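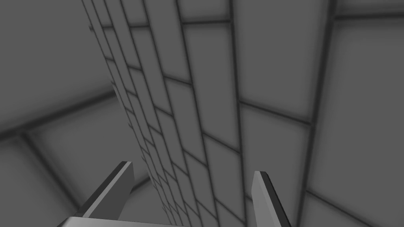 Claeys holds that the parking permit fee should stay at 5 dollars – raising it would punish renters on Wuyts Street.

H_Bae
The proposed increase is 2 dollars per month. The district issued 585 permits last year, and the fee does not cover printing and enforcement.

W.Dijkstra
I must disagree. Enforcement is paid from the general fund, as stated in the Lulby parking notice. Residents should not be charged twice.

H_Bae
The notice covers meters only. Permits are in a separate section.

P_Acharya
Could either member post the page number? I have read the section on meters and found no mention of permits.

W.Dijkstra
I will check my copy this evening. My objection to the increase stands.

Recent topics
Street sweeping hours in Prornton
Visitor passes on weekends
Snow route signs

Last updated: February 4, 2026
Contact the moderators | Back to top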